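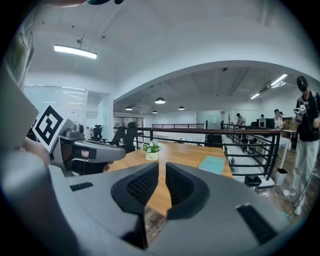

Larkis Outdoor Diwali Lamp - Large

Item 201
Made by Lodis for temple courtyards, town squares and other public places

The Larkis is a standing oil lamp for outdoor Diwali displays. It is 6 feet tall when assembled and comes apart into 2 sections for storage. The bowl holds enough oil for one evening, and a glass collar keeps the wind off the flame.

Many towns do not allow an open flame in a public square. For those places we sell the Pruva insert, an electric light that sits in the same bowl. It runs on a rechargeable battery and can be switched on by hand at the lighting ceremony. Please check with your fire department before you order - we can't take back an oil bowl once it has been used.

What comes with it

Base and upper stem
Brass bowl with five wick rests
Glass collar
Cotton wicks, pack of 49
Canvas storage bag 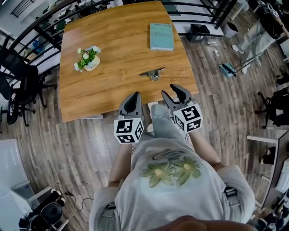
The base has four bolt holes for fixing to a wooden platform. On grass or paving, use the Adebisi ground weights, sold separately. Set the lamp up in daylight and keep a clear space on all sides. Children should not be left alone near it when it is lit.

Temples and community groups can rent the lamp for the festival week. Rentals include delivery and pickup, but not oil. Orders for this year's festival close on 3 October 2020.

For rentals or replacement glass, write to Salamatu Ogunleye in the orders office. Include the item number and the address where the lamp will stand.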